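Praka Peel-and-Stick Wallpaper, Grass Leaf in Gray: Review After One Winter

I bought the Praka paper to cover the walls of a small back room that had been painted a shiny cream by whoever lived here before. The lease says no paint and no paste, so it had to be something that comes off again. I ordered from Findport, which carries the full Praka range and was a few dollars a roll cheaper than the Kosine store downtown.

The rolls are 16 feet long and come in a cardboard sleeve with a one-page instruction sheet. The sheet is short but it covers what you need. It tells you to wash the wall, let it dry overnight and start from a corner with a plumb line. I skipped the plumb line on the first strip and had to take it down again. It came off clean and went back up without losing much stick, so that turned out to be a fair test of the main claim on the box.

I used 5 rolls. Buy one more than the calculator on the Findport page tells you. The pattern is large and you lose a good piece off every strip getting the leaves to line up. Findport takes unopened rolls back, but you pay the shipping.

The surface has a light texture, which I would choose again over the smooth version. I had a sample of the smooth one and every bump in the wall showed through it. The textured one hides small dents and old nail holes that have been filled and sanded. It does not hide a ridge. I had one where a shelf bracket had been, and I can still find it with my hand and, in the evening with the lamp on, with my eyes.

Color is close to the sample card. The background is a pale gray with some white in it, and the leaves are a darker gray. They run on a slant, so a strip hung slightly off does not shout at you the way a stripe would. In a small space the print looks bigger than it does on the roll. 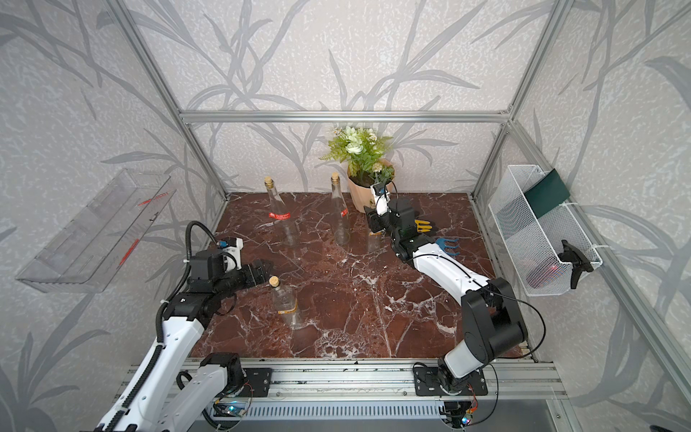
Jitpraphai wrote in under my first notes on this paper to say that the seams had opened on an outside wall by February, and that a hair dryer on low and a seam roller had closed most of them. I tried the same thing on my two bad seams. One has stayed down. The other lifts again whenever the heat has been off for a few days, and I have stopped fussing with it.

Inside walls have given me no trouble at all. The trouble is all on the cold side and above the radiator, where the top edge has curled a little. Kosine sells a clear seam adhesive for this, but the bottle says it is permanent and I did not want to explain it to the landlord.

Cleaning is easy. A damp cloth takes off dust and fingerprints. Coffee came off with dish soap. Ballpoint did not come off, and rubbing at it dulled the print in a spot the size of a quarter. Grease I have not tried, and I would keep this away from a stove.

Cutting is where a beginner will waste paper. Use a new blade and change it often – I went through most of a pack. A dull blade drags the vinyl and leaves a white edge that shows against the darker leaves. The plastic smoother that Praka includes is too stiff and left faint lines on my first strip. I wrapped it in an old T-shirt and had no more lines.

There was a smell for the first week, something like a new shower curtain. I kept the window open and it went away.

The total with shipping came to just under $300, which is a lot for a room this size. Paste-the-wall paper would have been half that if I were allowed to use it. For an owner I would say get the regular kind. For a renter with flat, clean inside walls, the Praka does what it says. On an outside wall in a cold place I would buy one roll first and leave it up through January.

Four stars, with the missing one for the seams and the smoother.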